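**From the Tamiru newsletter, 06/07/2021**

## Moving your reminders over to Festen (and a few things we learned on the way)

Hello again, and thank you to everyone who wrote in after the last issue. So many of you asked the same thing, in one form or another, that it seemed only fair to give it a proper spot here: what happens to all those reminders you set up in Drollis once your team switches to Festen for its shared calendar?

The short answer is that they come along with you, but they don't all come along in quite the same clothes. Drollis lets you hang a reminder on almost anything - a contact, a note, an invoice, even another reminder, if you're that sort of person (we are). Festen is fussier. It wants every reminder to belong to a calendar entry, so when you run the import, any reminder that was sitting on a contact or a note gets a small entry of its own, with the old title and the due date filled in. You'll find those under "Imported," and you can drag them wherever you like from there.

We moved our own office account over this spring, which had years of odds and ends in it, and the import brought across 100 reminders in the first batch and then stopped. That gave us a bit of a fright! The batch limit is set to 100 unless you change it, and the button for the next batch sits at the bottom of the page, below the list, where we hadn't scrolled. Press it again and the next lot comes in. The second batch for us was 49, and that was everything.

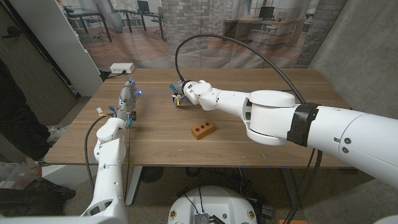
Repeating reminders need a little more care. If yours repeat weekly or monthly, they'll come over just fine and keep their pattern. If you have one of those "every third workday" arrangements, Festen will bring in the next 3 dates and leave it at that, so please make yourself a note to set up the rest by hand. We'd love to see this improved, and we've sent a long and friendly letter saying so.

Now, for those of you who use Treltisier to pass things between the two programs, a word of caution. Turn off your Treltisier rules before you start the import, and leave them off until the last batch is in. We forgot one, a perfectly innocent little rule that sends an email whenever a new entry is made, and one of our longtime customers got 50 messages from us before lunch. She was very gracious about it. When you turn the rules back on, open each one and check the calendar it points to, as the name may have changed during the move.

Attachments stay behind in Drollis for the time being. The reminder will carry a link back to the file, and the link works as long as your Drollis account is open, so don't close it in a burst of tidiness. We're keeping ours going until October, and we'd suggest you do something similar if you have a lot of paperwork tucked away in there.

The step-by-step sheet has been updated and is in the usual place on the help page, under "Calendars." If you get stuck, just reply to this newsletter and tell us which step you're on - it does reach us, and we like hearing from you.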